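Notes from the Gripper Bench

It has been a long and rather happy September for those of us working on the gripper comparison, and I promised in the last newsletter that I would say where we had got to. The short answer is that we are down to two sets of fingers, the Dravo and the Kemon, and both have now been through the same 135 kitchen tasks in simulation on the Franka arm. Each task starts with the arm low over the counter and a handful of everyday things to deal with, and I have grown fonder of that virtual countertop than I probably should admit! 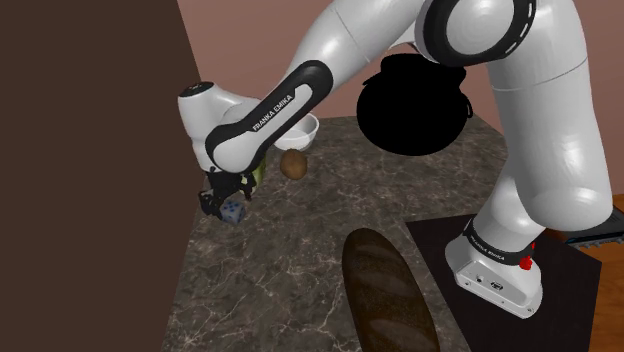 The Dravo fingers did very well with anything round, and they came out ahead on overall time. The Kemon fingers are slower to close, but they were kinder to small items, and out of 471 grasps we logged for those, they dropped only 61 - a good deal better than I had guessed back in the spring. We ran both on the Trelivness controller with the same settings, so I feel fairly comfortable putting the two side by side.

Our next job is to try the same thing on the real arm, where friction has a way of spoiling everybody's lovely charts. We have put aside around 2000 grasps for that, split evenly between the two, and I expect it will keep us busy until the next issue. If you have a favorite awkward kitchen object, please do write in and suggest it.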